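I've had the Hitero two-arm kit on trial since August, and I'm still grinning every time I start it up! It's sold as a bench package for small shops that want to try automated tray packing: two arms, two grippers, wrist cameras and a piece of software called Clatuvis that ties it all together.

My test job is a lunch order. Sandwich, drink, snack, onto a tray. Sounds easy, but a wrapped sandwich is a nasty thing to pick, all slippery film and soft bread, and that's where I've spent most of my evenings.
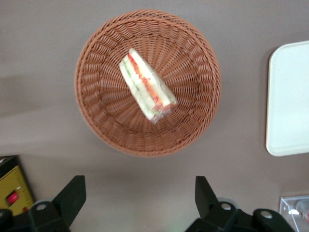 Wrist camera view, sandwich in the basket.

The wrist view is my favorite part of the kit. Clatuvis shows it live next to the arm settings, so I can change the approach angle and see what the fingers see (I went from steep to shallow and back again, twice). Grip force goes in steps of 2, which felt coarse at first, but I've gotten used to it. The log holds up to 1000 runs and exports to a plain spreadsheet, hooray.

Less great: the manual. It's 121 pages and the calibration section assumes you bought the Clindier base plate, which I didn't. Give yourself an extra 15 minutes there. I'd also love longer cables.

Next on my list is bottles. The ones on the two-tier rack have a nice slim shape, and I want to try both rows with the same grasp settings before I touch anything else. 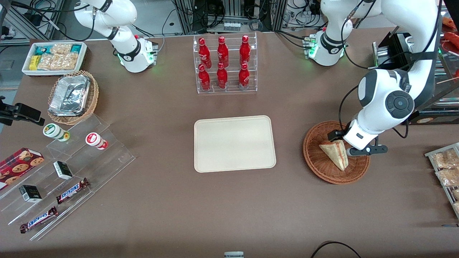 Laiba Awan wrote in to ask whether the arms can be bought one at a time, as her shop would only have room for a single one. They can, and the software is the same, so you could add the second later.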